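# Wrist view gallery: the Minitz planner on a white table

Védís Þórarinsdóttir asked me to put together a gallery page for the Minitz trial, something people could scroll through before the Preltham meeting. Galleries of this sort make me uneasy. A picture from a wrist camera always looks like understanding. You see fruit, you see a gripper, your brain finishes the job, and you give the software credit for the finishing. So I have kept the page to one picture and put the rest of the space into notes on the code that has to make sense of views like it.

Short background for anyone who skipped the thread. Minitz is the planning layer. It takes a typed instruction and a wrist image and hands back a list of small moves. Flaten is the controller under it that turns those moves into joint commands. Shevchuk is the log viewer, and for my money the only part of the stack that has earned its keep so far. I didn't write any of the three. I was asked to test them, and I had a bad temper about it from the start.

## What we were told it does

The pitch is that you type "put the banana on the table" and the planner works out the rest: find the banana, decide which way it lies, pick a grasp, lift clear of the container, set it down. The slides show this as five tidy boxes with arrows between them. The code has the same five boxes, plus a sixth called `recover`, and a depressing share of the run time gets spent in there.

We did 31 runs on the build dated 2022-07-11. The planner finished 16 of them without a person touching anything. I have seen that result described as "promising" in an email, and I suppose it is, in the sense that a coin is promising. Hằng Hầu thinks I'm being unfair, as several of the failures came from one bad default in the config file. She may be right. It was still the default that shipped.

## The view the planner works from

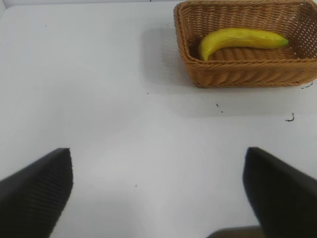 *Wrist camera, fingers spread, with the yellow banana in its woven basket ahead and to the right. Plenty of bare white table for a planner to get ideas about.*

The basket runs out of view at the top and at the right, and this is the kind of input I would like people to argue about. Minitz draws a box around whatever part of a container it can see and then treats that box as the container. Its guess at the center of the basket is therefore pulled toward the camera and to the left. For a reach toward the middle of the fruit you may get away with it. For the lift, where the planner wants to know how much wall it has to clear, you are working from a wall it has made up.

The fix proposed in the issue tracker is to move the wrist back and look again when a box touches the image border. Good. I'd merge that tomorrow. What I don't accept is the claim in the same thread that the second look is "rarely needed". Nobody logged how often boxes touched the border before that was written, and Shevchuk will count it for you in one query.

## Notes by module

**Perception.** The detector gives the banana a high score, and I'd be worried if it didn't. Bright yellow on tan wicker is an easy day at the office. The score says nothing about which way the fruit is turned, and that is what the grasp depends on. Orientation comes from a separate fit, a line through the mask, and a curved object fits a straight line badly. The error is small in the middle and grows toward the ends. Please stop quoting the detection score as if it covered both.

There are also small dark specks and marks on the tabletop. I've turned the minimum blob size up to 27 pixels in my branch so the tracker can't adopt one as an object. That's a patch over a filter that ought to exist already, and I'd be glad to see it thrown out.

**Planning.** The planner picks between a grasp straight down and a grasp tilted toward the camera. Its reasons are printed to the log as sentences, and the sentences are very good – much better than the choices. I read one that explained at length why a tilted grasp would avoid the rim, attached to a plan that went straight down. The text comes from one model call and the plan from another, and nothing checks that they agree. Until something does, I'd hide the text.

**Control.** Flaten is fine. It does what it is told and complains when it can't. My one gripe is that the complaint is the same error code for "joint limit" and "target unreachable", so `recover` has to guess which it was, and it guesses by trying again. Version 9 of the message format splits the two. We are still on the old one.

**Tooling.** Shevchuk now lines up the wrist image with the planner state at the same time stamp. Before that I was matching them by hand in a spreadsheet and getting it wrong. If you only look at one thing in the stack, open any failed run there and step through it slowly. Leave the summary tab alone; it averages over things that shouldn't be averaged.

## What would change my mind

I'm not against the idea. I'd like to see the same build run with the container fully in view and then partly out of view, same object, same instruction, with the two results reported apart. I'd like the default config to be the one that was used for the demo. And I'd like somebody other than the Minitz authors to pick the instructions, typos included.

Védís has the next round penciled in for November. The border check should be in by then, and the message format too if Preltham signs off on the upgrade. Corrections to anything on this page can go straight into the thread – I read it, even when I don't answer.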